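4/2/24

**Zoswood House newsletter: the red stuff item (plus the usual)**

Quick one this time, running behind, the printer wants everything by noon.

## Red swap table

Most of you know we did blue at the last swap and it went fine. So, red. Bring a red thing, take a red thing home. Doors open after lunch, tea on, no need to sign up. Last time people asked does it have to be *all* red. Mostly red. A red lid on a white jar is a maybe. Use your judgement and don't argue with whoever is on the door, please.

What we'll take:

- kitchen things: mugs, bowls, spoons, colanders, a teapot if the lid still fits
- small toys, blocks, wooden or plastic, either is OK
- sewing bits, buttons, thread, ribbon
- books with red covers (yes really, someone asked)
- scarves and gloves, clean

What we won't:

- candles, we still have a whole box of them in the hall closet from December
- anything with a plug
- glass with chips in it
- paint. Not even unopened

A word on enamel, which we always get a lot of. Chips on the outside or round the handle, OK. Chips inside where the drink goes, no, take it home and put a plant in it. Turn it over and look at the bottom too, thats where the rust starts. If it's been in the back of a cupboard give it a proper wash with dish soap before you bring it, not scouring powder, which dulls the shine. Price sticker residue comes off with a bit of cooking oil on a paper towel. Leave it ten minutes. Rub. Done.

Blocks: one or two is fine, they don't need to be a set. We have a few orphans in the Plevis cabinet already and kids pick them out one by one anyhow. Nothing with peeling paint, though, and no sharp splits. Matte ones seem to go quicker than shiny ones, don't ask me why.
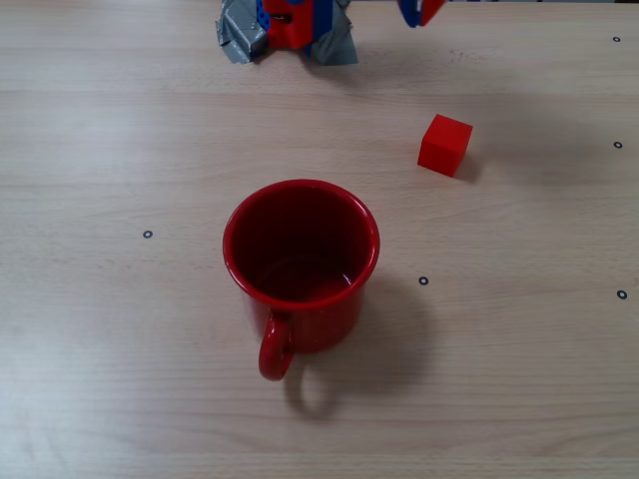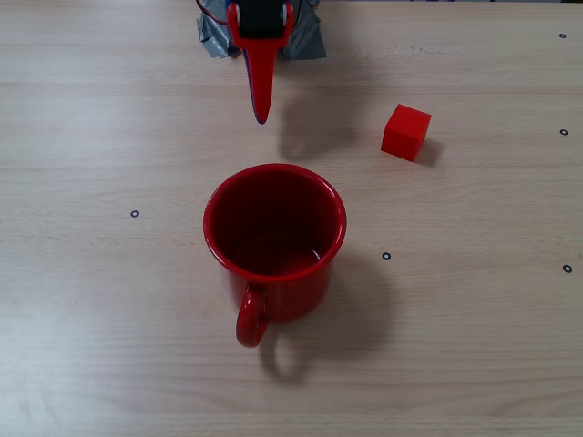 A small red block on the pale tabletop in both, and a red mug in both.

## How the tables will go

Same as blue, with a couple changes.

1. Things come in at the side door. Hand them over there, don't put them straight out. Last time half the table was gone before we'd looked at any of it.
2. You get a token for each thing. One thing, one token, doesn't matter what size. A button card counts the same as a teapot. Up to 4 tokens per household, so pick your best.
3. Kitchen on the long table, toys on the low one by the radiator, books and cloth on the Dewulf bench. Please put things back on the table you found them on!
4. Tokens go in the jar when you leave. If you have any left over hang on to them, they'll still be good for the next color.
5. What's left at closing goes to the shop at Solholm. If you want your own thing back because no one took it, say so when you hand it in and we'll tie a label on the handle or whatever there is to tie to.

Leave plenty of space between things when you set out. The blue tables were so crammed people were knocking saucers into each other and two of the nice ones got broken. A few things out at a time, the rest in crates underneath, top up as they go. Looks better too. Red on bare wood looks great and we don't need the tablecloths, so no tablecloths, less laundry.

Mugs with the handle facing out toward the person, easier to pick up. Stack nothing.

Newspaper for wrapping would be a big help, we ran out. Also paper bags with handles. Drop in the porch any morning, there's a bin marked for it.

## Next color

Green or yellow. Slips by the tea urn, write one word, fold it, in the tin. Somebody wrote "tartan" last time which is not a color. If it's a tie we do yellow since I've got a closet full.

## Odds and ends

- The blue swap raised 966 for the roof fund, tea and cake money only. Adding what was there before, that makes 2,317. We needed 2,000 for the gutter end so that part can get booked now. Thank you everyone who baked
- Cake for the red day: yes please, and label it if there's nuts
- Somebody left a navy umbrella and one child's mitten after blue. Both on the hook inside the office door
- The recipe for the beet cake (it's red, very fitting) that was promised in the February issue fell off the page at layout. Will be in the next one. If you can't wait there are copies on the notice board, take one but leave the thumbtack
- Side door sticks when it rains, pull up and then toward you

Set up crew meet in the kitchen an hour before doors, bring an apron and a dish towel if you have one to spare. We need a couple more people for clearing up afterwords, it's mainly carrying crates out to the car and wiping down tables. Put your name on the sheet by the coat rack or just turn up.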